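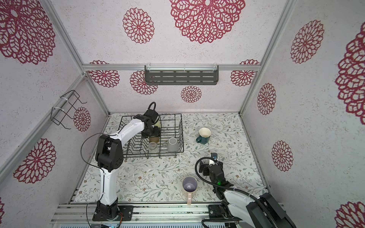 Two arms, one dish rack. The dish rack demo at the Trirko open day.

Open day at Trirko — anyone else go?

pebbledash_pete
Posted Monday, 7.40 pm

Right, so I finally got myself to one of these. Trirko had their doors open on Saturday and I'd been meaning to go for three years running, so I got the early bus and was there before the urn had boiled. It's the old Runimden building, for those who remember it, the one with the terrible car park. Still terrible.

I'll say straight off that I went for the big stuff and spent most of my time at the smallest thing there, which was the pair of arms doing the crockery. Each arm has its own base on a metal rail at the front, and the job is mugs and a rack. I must have stood there for half an hour (my knees have opinions about this). The left arm had a cream cup in its gripper over the rack when I got my photo and I was far too pleased with myself for getting the timing right.

The woman running it was called Tonantzin Escobedo and she was lovely, answered everything, even the daft ones. She said they'd logged 1,507 goes at it so far and they keep the failures as well as the good ones, because the failures are where they find out what to fix. I asked her which was the worst thing to pick up and she said without stopping to think, "Anything see-through."

Anyone else there? I'd like to know if I missed anything in the back hall because I never made it that far.

mrs_overlocker
Posted Monday, 8.05 pm

I was there! Went at two with my sister and it was heaving by then. Can I just say whoever picked that wallpaper deserves a rise. Great big crimson dahlias all up the walls, and then a completely different leafy pattern on the floor. I wanted to take a roll home. My sister thought it was hideous so there you go, opinions differ.

You missed the Mandard people in the back hall, they had a conveyor thing sorting bolts by size. Very quick, very loud, and I got bored after two minutes. The crockery was much better because you could see it thinking. I know it's not thinking. You know what I mean.

gritstone
Posted Monday, 8.22 pm

I'm going to be the grump. I watched the crockery for ten minutes and I could have done my whole draining board in that time with a cup of tea in the other hand. Two arms, all that aluminium, all those cables, for a few mugs? I've worked with proper industrial robots for most of my life and they'd shift 400 cartons while that thing was making its mind up.

Not saying they weren't nice people. I just don't see who it's for.

pebbledash_pete
Posted Monday, 8.41 pm

Gritstone, I knew you'd turn up! But your cartons are all the same carton, aren't they? Same size, same place, every time. I counted nothing, I just looked, and there was a teal mug, one that was lavender inside with a pink handle, a grey one by the corner of the rack, a glass jar... they're all different shapes and the handles all point different ways. I thought that was the whole point of it.

And the business end is so close in that you can't really judge it from where we were stood. Try and think of it from down at the gripper, which is where all the trouble is.
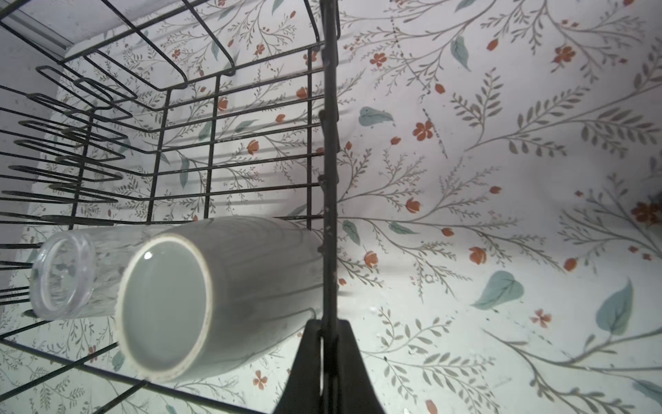

It's a lot of thin wire to get wrong, is what I'm saying. Every one of those rods is something to catch a rim on, and then there's glass you can see straight through, with more wire showing behind it. I've chipped two good tumblers on my own rack this year and I've got hands and fifty-odd years of practice. So I'm inclined to let it take its time.

I did ask Tonantzin about the speed, for what it's worth. She said they could run it faster but they'd rather not with visitors leaning in, fair enough.

gritstone
Posted Monday, 8.58 pm

Fair point about the cartons. I'll give you that one. But then put the mugs down in a sensible place to begin with! Half of engineering is arranging things so the machine has an easy life. We never asked a robot to be clever, we built it a decent fixture and went home on time.

mulligatawny
Posted Monday, 9.15 pm

That works in a factory, gritstone, and it doesn't work in my kitchen with two teenagers in it. There is no fixture known to man that would get my son to put a mug in a sensible place.

I do some evenings at a care home and we've been offered a trial of a thing called Muli, a trolley that trundles the drinks round. It can carry them perfectly well and it can't do a thing about the washing up, so somebody still has to stand at the sink. If an arm could load a rack slowly at night while we got on with the residents, I wouldn't care if it took till morning.

Does anyone know what they cost? I couldn't get to the open day.

mrs_overlocker
Posted Monday, 9.30 pm

I heard a man behind me ask that, and he was told it isn't for sale, it's a research set-up. He looked quite put out. He'd come about 300 miles, or said he had, and I think he'd been hoping to leave with one.

Pete, did you get one of the bacon rolls? They'd run out by the time we arrived and I'm still cross.

pebbledash_pete
Posted Monday, 9.44 pm

I had two. Sorry.

mulligatawny, there was a sign-up sheet by the door for people who wanted to come back on a quieter day, and I think you can ring them too. Tell them about the care home, I'd have thought they'd be interested. I've put my own name down for February and I'm doing the back hall first this time.

gritstone
Posted Monday, 9.51 pm

Put me down for February as well then. I'm bringing my own mug.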